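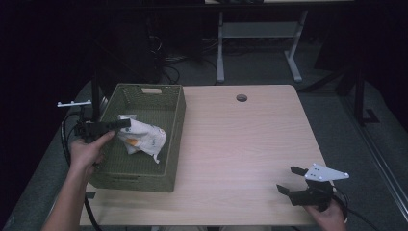 A printed plastic bag in a green basket. Photo: Evie Entwistle

Keep your carrier bags! I mean it. Mine live in a drawer in Bestthorpe, squashed flat, and the oldest has done the market run since March – potatoes, library books, once a whole marrow. We talk so much about buying the right bag, the cotton one or the paper one, and so little about the joy of using one until its handles give up. My neighbour Sandra patches hers with tape. I think they look marvellous, and I've started doing the same.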